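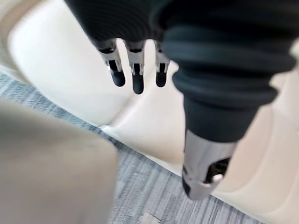

Saron Demissie asked whether the seat cushion for the Jomalholm range may be ordered separately, as the old one had flattened well before the furniture itself showed wear. It may. Ustis supplies replacement cushions under item number 505, in packs of 5, from the Culside depot.

Search products Enter keyword or item no. Go

Covers should be removed before cleaning and refitted with the zip to the rear. Orders received by 4/26/19 will be charged at the present list price.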